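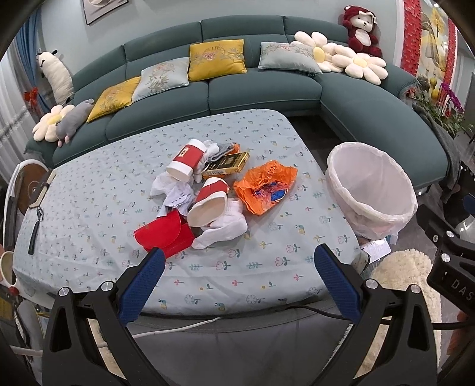
Clearing the Lounge Table
Henham Residents' Handbook, Shared Rooms

Residents are asked to leave the lounge table clear after use. Sort everything on it before carrying anything away.

Paper cups. Empty any remaining drink into the kitchen sink and stack the cups one inside another. Cups go in the general waste bin, not with the paper.

Wrappers and tissues. Snack wrappers and used tissues also belong in general waste. Press wrappers flat so that they do not spring out of the bin.

Boxes and envelopes. Look inside each before discarding it. Flatten empty cardboard boxes for the recycling crate. Sealed or addressed envelopes are to be handed in at the office.

Socks. Unroll them, match the pairs and place them in the lost clothing basket, where they are kept until the end of the month.

The tablecloth. Shake it outdoors once the table is clear. Wash in cool water with similar colors, dry on the line and smooth out creases by hand before replacing it.

Questions about lost items may be addressed to Yoon-hee Cho at the Henham office before noon.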